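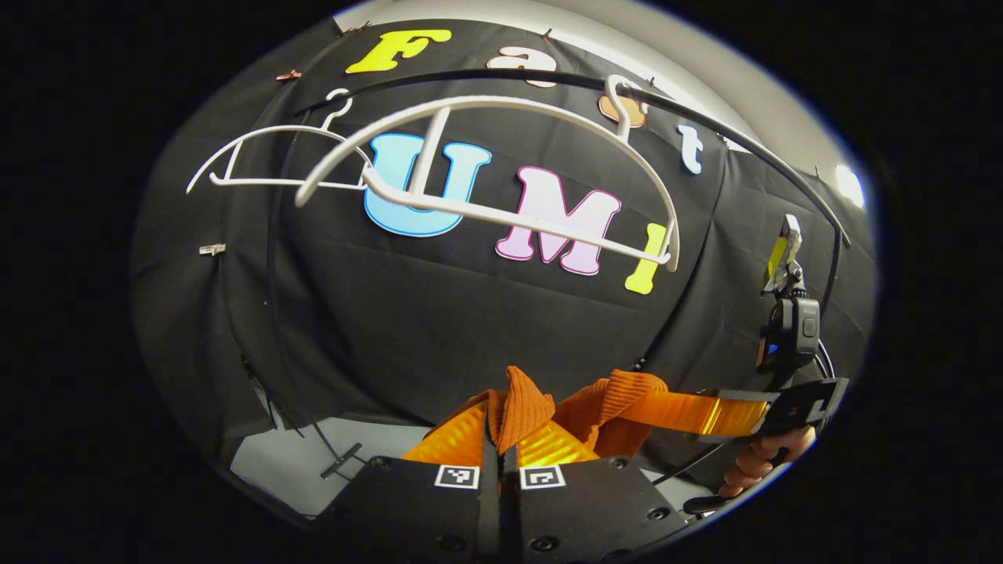
Caring for Surf and Swim Gear at Home: Tips for the Wash Room and the Workbench

A wetsuit that is looked after will last several seasons longer than one that gets left in the trunk of the car. That saves money, and it keeps a lot of neoprene out of the trash. Most of the work takes ten minutes after you get home, and none of it needs special equipment.

Rinsing

Rinse the suit in cool or lukewarm fresh water the same day you wear it. Do the outside first, then turn it inside out and do the inside. Hot water makes neoprene stiff and weakens the glue in the seams. A plastic storage bin works better than the shower, and the leftover water can go on the driveway or down the utility sink. It has salt in it, so keep it off the flower beds.

Booties and gloves go in the same bin after the suit. Leave them for 15 minutes and squeeze them out by hand.

Washing

Plain water is enough most of the time. Every fourth or fifth session, add a capful of mild liquid soap with no bleach and no fabric softener. If the suit smells, soak it for an hour in a bin of cool water with a cup of white vinegar, then rinse twice. Do not put it in the washing machine, even on the hand-wash setting.

Swimsuits and rash guards can be washed by hand in the sink. A lot of the synthetic lint that ends up in the ocean comes off clothes in the wash, so a shorter, cooler wash is better for stretch fabrics in general. If you do use the machine, put them in a fine mesh bag and run a full load.

Drying

Dry the suit inside out, in the shade, with air moving past it. When the inside is dry, turn it and dry the outside. Sunlight fades the color and cracks the surface. Dryers and radiators are worse.

Thin wire hangers leave creases in the shoulders, and the weight of a wet suit stretches them. Fold the suit at the waist and lay it over a thick hanger or a padded rail.

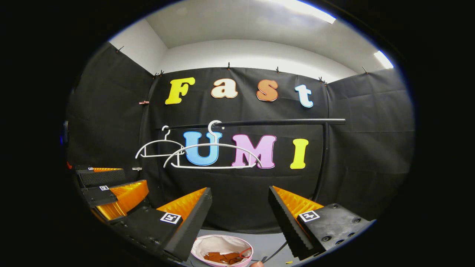 Leave a hand's width between items so the air can get through. In a damp garage, a small fan on low will cut the drying time in half. Stand booties upside down on short lengths of dowel screwed to a board.

Wax and Stains

Board wax on fabric comes off more easily when it is hard. Put the shorts in the freezer for an hour, scrape with an old plastic card, and rub what is left with a little cooking oil on a rag. Wash the oil out with dish soap. Scrapings go in the trash, never down the drain. Clean wax scrapings can be pressed into a ball and used again as a base coat.

Small Repairs

Fix a nick while it is still small. Clean the area, let it dry fully, and spread a thin coat of neoprene cement on both edges. Wait until it is tacky, add a second coat, wait again, and press the edges together. Leave it flat overnight with a book on top.

For a stuck zipper, brush out the sand with an old toothbrush and run a bit of beeswax along the teeth. Do not force the slider.

Winter Storage

If you stop for the season in December, wash everything once with soap, dry it for two full days, and lay it flat or hang it loosely in a closet. Keep it away from gas cans, paint and the water heater. Check it once halfway through the winter for mildew. Suits too worn to fix can be cut up for kneeling pads, jar grips or a liner for the tool drawer.

Contact | Privacy | © 2024 Claditz Home Notes, Larnbridge | Back to top

We use cookies to remember your settings and count visits. Accept | Manage choices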